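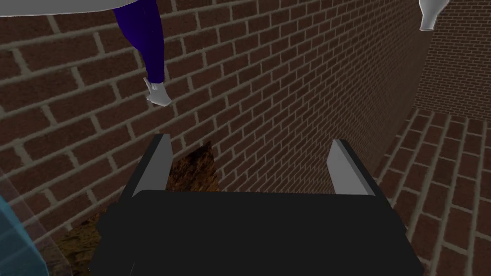

Catering Coordinator, Feature Film Production (fixed term)
Posted Nov 21, 2018

Pruma Pictures is accepting applications for the position of Catering Coordinator on the feature film Hämmerli, now in preparation at the Pidovholm stages. The position reports to the unit production manager and covers 28 shooting days, including 19 night shoots.

The coordinator plans daily meals for cast and crew, keeps written allergy and dietary records, and signs for all food delivered to the set. The coordinator also supervises 2 assistants and attends the weekly safety meeting. 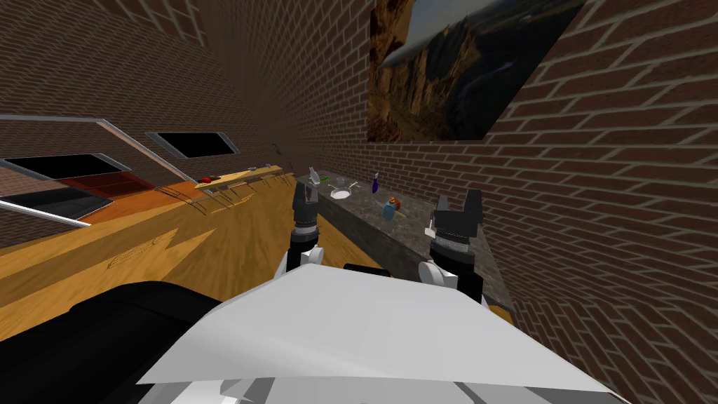

Applicants must hold a current food safety manager certificate and a valid driver's license. Prior work on a film or television set is preferred. Candidates who worked on the Linell series, which completed production in September, should state their former department in the cover letter.

Meal breaks are set by the assistant director and may move at short notice. According to 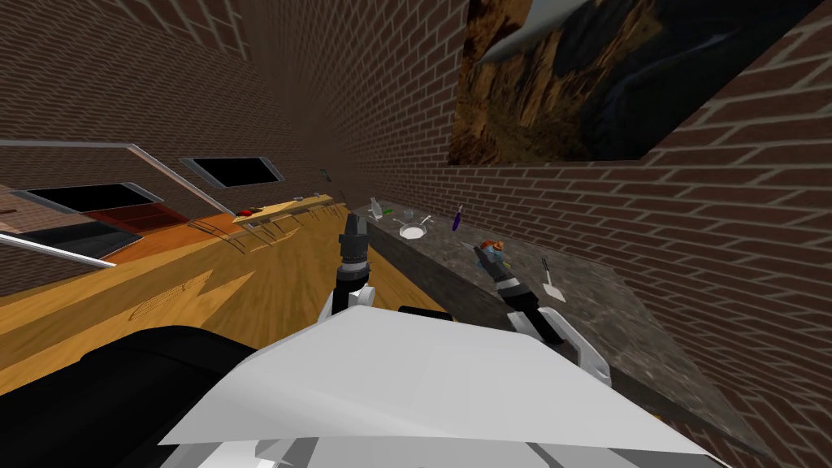
Nest Bevan, the call sheet changed most nights on the last production, and the coordinators who did well were the ones who phoned the kitchen before they were asked.

Overtime is paid in accordance with the crew agreement. Parking and meals are provided on all shooting days.

To apply, send a résumé, a copy of the certificate and two references to the Pruma Pictures production office, quoting reference 753. Incomplete applications will not be reviewed. Candidates selected for interview will be contacted by telephone.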